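Laminate worktop: glare at low angle, and is the pattern repeat always this obvious?

Forum: Surfaces and Fittings > Worktops and Tables
9 replies – 954 views

zkaragiannis
Replacing the top on a workroom table, 1535 mm long. The old one was a plain gray melamine that had swollen at the front edge. I want a light wood-grain decor and have samples from two suppliers, Jorkis and Erkau. Both are high-pressure laminate on particleboard.

Two questions. First, the Jorkis sample is noticeably shinier when the light comes in from the far side. Under a ceiling lamp I can't tell them apart. Is that a finish difference or just the texture? Second, both have the big arched grain figure. On a hand sample it looks fine. On a full-length top I expect to see the same arch come around again.
Zdenka Karagiannis

tenonsaw
It's both. Gloss is measured at a fixed angle, usually 60 degrees. At grazing angles nearly every finish throws light back, and a satin one that looks dull from above will show a white patch toward a window. Texture breaks the patch up but doesn't remove it. Put the two samples flat at table height, sit down, and look toward the light source. Holding them up in your hand tells you nothing useful.

M_Odell
Agree on the test. Disagree that texture doesn't matter much. I went from a smooth satin to a deep-pore finish on the same bench under the same window and the reflection was weak enough that I stopped pulling the blind.

tenonsaw
Deep-pore also holds graphite, flour and anything else fine. For a workroom I would take the glare.

M_Odell
A nylon brush and dish soap clears it. Two minutes.

zkaragiannis
It gets used for cutting fabric and paper, so lint more than graphite. I tried the test. At seated height both samples show a pale patch where the window reflects. On the Jorkis one it has a hard edge and the grain is gone inside it. On the Erkau one you can still make out the lines.

s.pawlowska
The repeat question has a definite answer. Printed decor paper comes off a cylinder, and the pattern repeats once per revolution. The circumference varies by printer but it is commonly a bit over a meter. The repeat runs along the length of the sheet, so at 1535 mm you will probably get one full figure and part of a second. Ask the supplier for the full-sheet image of the decor, which most of them have, and measure from knot to knot.

If the second arch bothers you, there are two ways around it. Shift the cut along the sheet so that the strongest figure lands in the middle and only the quiet grain shows up twice. Or choose a straight-grain decor, where the repeat is very hard to find unless you go looking with a tape.
Sławomir Pawłowska

tenonsaw
Third option is real veneer.

s.pawlowska
Veneer on a cutting table needs refinishing. She asked about laminate.

gridline4
Nobody has mentioned grain direction. Run it lengthwise. I had a top made by a local shop, Petridis, and they turned the panel to save material, so the grain goes front to back. It is flat and well glued and it looks wrong every time I walk in. Write the direction on the cutting list with an arrow.

Also ask what they do on the front edge. The old one swelled there and the new one will too if it's the same construction. Postformed front or 2 mm ABS put on with PUR adhesive. Not the thin iron-on strip.

M_Odell
Second the PUR. With ordinary EVA hot melt the joint lets go if you put a steam iron near it, and anyone cutting fabric has a steam iron.

zkaragiannis
Thank you, this is useful. Update, 6 January 2023: Erkau sent the full-sheet image. Knot to knot is longer than I feared and the straight section between the figures is long enough to put at both ends. Going with that one, grain lengthwise, 2 mm edge all around, PUR. The shop wants the position marked from the left end of the sheet, so I've drawn it out.

One remaining point. My father insists that the underside needs laminate as well. The quote has a plain backing sheet listed as an extra. Is it worth paying for?

s.pawlowska
Yes. A panel faced on one side only will bow, since the two faces take up moisture at different rates. The backer doesn't have to match the decor. It should be similar in thickness to the face laminate and go on in the same pressing. Thin undecorated paper is not a backer, whatever the quote calls it, so get the thickness in writing.

tenonsaw
Also seal the cable hole if you have one drilled. Two coats of varnish on the raw particleboard, before the grommet goes in. People skip it and then post here about a bump.

gridline4
Mine is the light one with the arched figure, bought as a finished table from Rernness, no choice of layout. Grain runs in long bands on this one. You can judge the figure and the sheen for yourself.
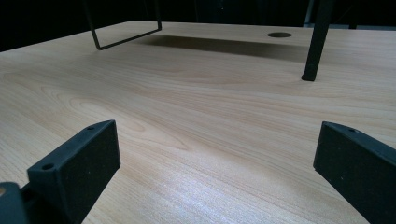
Can a scratched laminate top be sanded and refinished like solid wood?

The decorative layer is printed paper under a thin resin surface, and sanding goes through both almost at once. Fill a small scratch with a color-matched repair paste and leave the area around it alone; a deep or wide one means a new top or a new sheet bonded over the old.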